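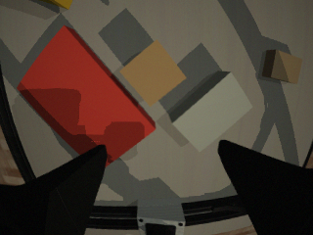 Abbildung 3: Simulierte Ansicht zwischen den beiden Fingern eines Greifers. Auf der Arbeitsfläche liegen ein roter, ein ockerfarbener und ein hellgrauer Block, rechts davon ein kleiner brauner Würfel.

4.2 Perzeption unter Schattenwurf

Der Planer Zirkance erhält seine Objektlisten aus zwei Quellen, einer Nahansicht am Greifer und einer Übersicht der gesamten Zelle. In beiden Ansichten werfen die Arme Schatten auf die Arbeitsfläche und auf die Objekte. Die erste Fassung der Segmentierung (April) trennte allein nach Farbwerten. Sie zerlegte verschattete Deckflächen häufig in zwei Objekte, und der Planer berechnete dann Griffe an Kanten, die es nicht gab.

In der aktuellen Fassung schätzen wir zuerst die Schattenmaske. Dazu werden die Gelenkwinkel beider Arme und die bekannten Lichtquellen der Simulation verwendet. Die Maske wird auf die Tischebene projiziert und anschließend um die Objekthöhe korrigiert. Benachbarte Segmente mit gleichem Farbton, deren Grenze auf dem Maskenrand liegt, werden zusammengefasst. Das Verfahren folgt im Grundsatz dem Vorschlag von Bataineh, verzichtet aber auf dessen Nachglättung. 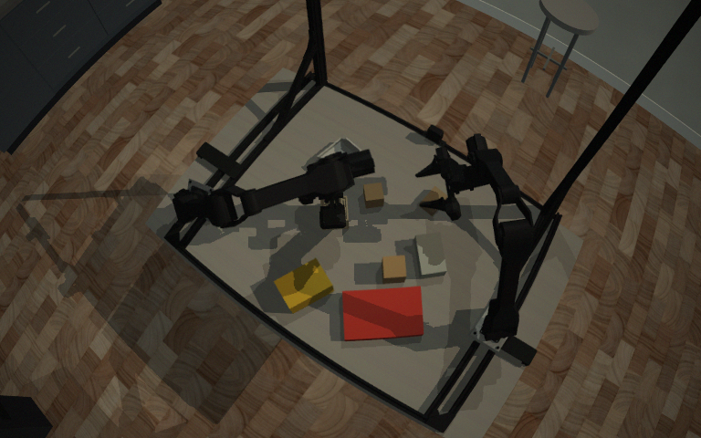 Für die Auswertung wurden 700 Anordnungen mit der Umgebung Ivuvero erzeugt. Die Maskenschätzung benötigt bis zu 70 ms pro Bild und läuft parallel zur Bahnplanung. Schwierig bleiben kleine Würfel, die von einem Finger teilweise verdeckt werden. Ihre sichtbare Fläche reicht für eine Lageschätzung oft nicht aus. In diesen Fällen übernimmt der Planer die letzte gültige Pose, sofern sie höchstens fünf Bilder alt ist. Andernfalls fährt der betreffende Arm in eine Warteposition, und die Ansicht wird neu ausgewertet. Die Kollisionsprüfung zwischen den Armen bleibt davon unberührt und wird in Abschnitt 4.3 behandelt.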